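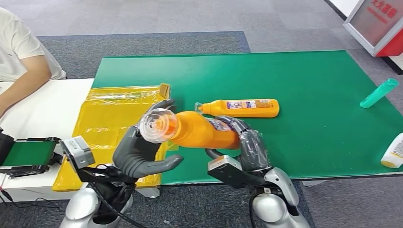 An orange plastic bottle with a clear cap, held on its side over a green mat.

Caring for Books and Audiobook Discs at Home

September | By the Arklow Library Preservation Office
6 min read
300 shares | 37 comments

The Preservation Office receives many inquiries from households that keep memoirs, novels and recorded books in ordinary living spaces. The advice below applies to common hardcovers, paperbacks and audiobooks on disc. Owners of rare or valuable volumes should consult a conservator before attempting any treatment.

Dusting

Remove books from the shelf one section at a time and keep them in order. Hold each volume firmly closed and brush the top edge with a soft, dry brush, working from the spine outward. Cloth bindings may be wiped lightly with a dry microfiber cloth. Furniture polish and household sprays should not be used on or near books. Wipe the shelf itself with a barely damp cloth and allow it to dry fully before anything is returned to it.

Marks on covers

Glossy dust jackets tolerate a slightly damp cloth, provided the paper underneath is not exposed at a tear or fold. Uncoated covers do not tolerate moisture at all. For light pencil marks on inside pages, use a white vinyl eraser and short strokes in one direction, then brush the crumbs away from the gutter. Ink should be left alone.

Removing price stickers

Warm the sticker with a hair dryer on its lowest setting for 10 seconds, then lift one corner with a thumbnail or a plastic scraper. Repeat if the corner resists. Liquid adhesive removers can stain paper permanently and should be kept for glass and metal.

Musty odors

A musty book should be kept apart from the rest of the collection until the cause is known. If the pages are dry and show no growth, stand the book upright and slightly fanned inside a lidded bin, with an open dish of baking soda beside it. The powder must not touch the paper. Leave the lid on for several days and check daily. Active mold, which may look fuzzy or smear when touched, calls for a sealed bag and professional advice.

Audiobook discs

Discs collect fingerprints quickly, particularly sets that travel in the car. Hold each disc by its edge and wipe in straight lines from the center to the rim with a clean, lint-free cloth. Circular wiping can leave scratches that follow the track and cause skipping. Stubborn marks may be treated with a little distilled water and then dried in the same manner. Return each disc to its own sleeve before taking out the next one — mixed sets are the most frequent complaint at the Flarnach branch desk.

Do not leave recordings on a dashboard or windowsill. Heat can warp both the disc and its case.

Shelving

Books of similar height should stand together so that they support one another. Leave enough room to grip a volume by both sides, and avoid pulling it out by the top of the spine. Oversized books are best laid flat, in low stacks. Choose an interior wall where possible and keep shelves clear of radiators, vents and direct sun.

Borrowed items

Please do not repair library materials at home. Household tape yellows and leaves residue that is difficult to remove. Place any loose pages inside the front cover and notify staff when the item is returned. The Flarnach and Prirar branches both accept damaged items at the main desk, including on Sunday afternoons.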